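Nedham Automation Newsletter
Data collection update: hand-held recording for the Landeg picking model
14/09/2018

The Landeg project moved from bench tests to regular data collection in June. This item covers the recording method, the protocol now in use at the Gakstead site, and the handling of soft packaging, which has taken up most of the recording hours since the last issue.

Landeg is a grasping model trained on demonstrations. An operator carries a two-finger gripper by hand and performs the task with it while a camera fixed to the tool records the approach, the grasp and the release. Each recording, with its tool position and finger opening, is stored as one episode. The target for the first training set is 2,000 accepted episodes. Rejected episodes are kept in a separate store and do not count toward the total.

The hand-held method was chosen over remote control of an arm on grounds of speed and cost. Remote control gave cleaner joint data, but operators slowed down near contact and the slow motion carried over into the trained model. With the tool in the hand, the motion is closer to the speed wanted on the line. The drawback is that an operator can reach positions an arm cannot. A filter checks every path against the reach of the Zondholm arm, and episodes outside it are dropped before labeling.

Start of a session

Each session opens with the fingers fully apart over a clear stretch of table. The clip sets the zero for finger opening and gives the labeling group a reference view of both pads. The tool is then closed and opened 5 times with nothing between the fingers. If the measured opening does not return to the same value, the session is stopped and the linkage is checked.

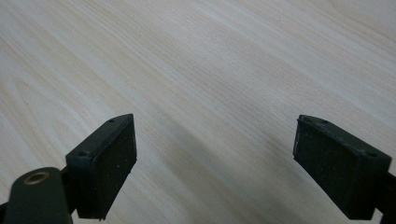

Fingers open over the bare tabletop, with the textured pads facing each other.

Pad condition is noted on the session sheet. The foam picks up dust, and a small amount makes no measurable difference to grip. A lifted edge or a torn face does, and a pad in that state is replaced before recording goes on. Pads are changed in pairs. Mixing an old pad with a new one shifted the closing point to one side in early trials, and the model learned the shift along with the grasp.

Light is kept even and comes from overhead. The table is not covered with a mat. Two earlier sets were recorded on a plain gray mat and the resulting model did poorly on any surface with a visible pattern. Wood grain has been a useful middle ground: it gives the tracking software enough detail to follow the motion of the tool and does not compete with the items for attention.

Item classes

The item list stands at 11 classes. Rigid boxes, tubs and bottles were recorded first and are close to complete. Soft bags of powder and grain are the current work. They are harder for three reasons that show up in the failure logs.

First, the shape of a bag changes between episodes. A box placed at a given angle presents the same faces each time. A bag of powder settles differently after every release, so the outline seen at the start of one episode cannot be reused for the next. Operators are asked to leave the bag as it lands and not to smooth it out or square it to the table.

Second, the place where the fingers close matters more than it does on a box. A grasp at an end with little powder in it holds film and not much else, and the contents then slide and swing below the tool. A grasp across the filled part needs a wider opening and a slower close. Both kinds are recorded, and each is tagged, so that the model can be trained with or without the end grasps.

Third, glossy film reflects the overhead light. Bright streaks along the creases move as the tool moves, and the tracking software sometimes takes them for fixed points on the bag.

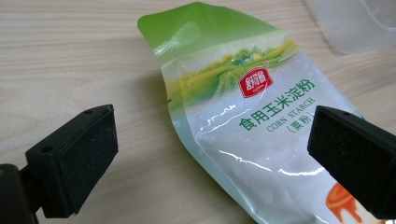 The tracking fault was reduced by masking bright pixels before point matching. The mask removes some true detail from pale packaging, but printed areas in strong colors usually leave enough points to hold the track. Where the print is also lost, the episode is passed to manual labeling. The raw video is left unmasked in all cases, so the step can be repeated if a better method is found.

Printed text is not used as an input. The labels on the test items are in more than one language, and the class tag is entered by the operator at the start of each group of episodes. A check for wrong tags is run at the end of the session by comparing the first view of each episode with the rest of its group.

Clutter

From the second week of soft item recording, other objects were allowed to remain near the item being grasped. They may be partly in view or hidden by a finger. Episodes with a clean table are still recorded in each group, but a set made up only of those led to a model that stopped short whenever a second object came into view. The rule now in force is that a neighboring object may stand anywhere on the table as long as the operator can complete the grasp without moving it. If it is touched, the episode is marked and kept.

Acceptance rules

An episode is accepted if both pads are in view at the start, the item is in view before contact, and the release is recorded through to the point where the fingers are fully apart. Pauses longer than 5 seconds are cut out only if they fall before the approach. A pause after contact is left in place, as cutting it produces a jump in finger opening that the training code reads as a fast close.

Failed grasps are accepted when the operator tries again within the same episode. They are tagged with the time of the first contact and the time of the retry. A batch of 200 such episodes has been set aside for a separate test on recovery behavior, with results to be reported when the Gakstead runs are finished.

Next steps

Recording of soft bags continues with two changes. The closing speed will be shown to the operator on a small display, and the order of items will be drawn at random within each session. Sites wishing to record with their own tools should request the session sheet and the pad fitting guide from the Landeg group at Nedham before ordering parts, as the pad size was changed in the last revision.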